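Cenmont Street Block Association
Minutes, 21 June 2023

I'm filling in on notes tonight, so bear with me! Agustina Lucero ran the meeting and we got going a little late, the door code having changed again.

Last month's minutes passed with one fix (the Montecinos lot is on the north side, sorry).

Money: we have $366 in the account. The yard sale brought in $200 of that, and we still owe Senus $63 for the banner.

Street party: moved to September. Wisulitz Bakery will do rolls if we give them a headcount two weeks ahead — I said I'd call them. Long back-and-forth over live music, and we voted to have it stop at nine. 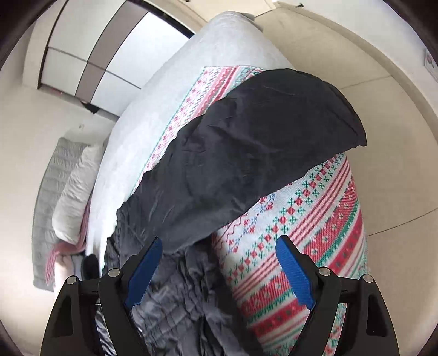 Parking: four people want the loading zone hours changed. Agustina will write to the city and copy all of us. I brought up the broken streetlight by the bus stop (again), and she's adding it to the same letter.

Next meeting is at my place, side door please, the front one sticks.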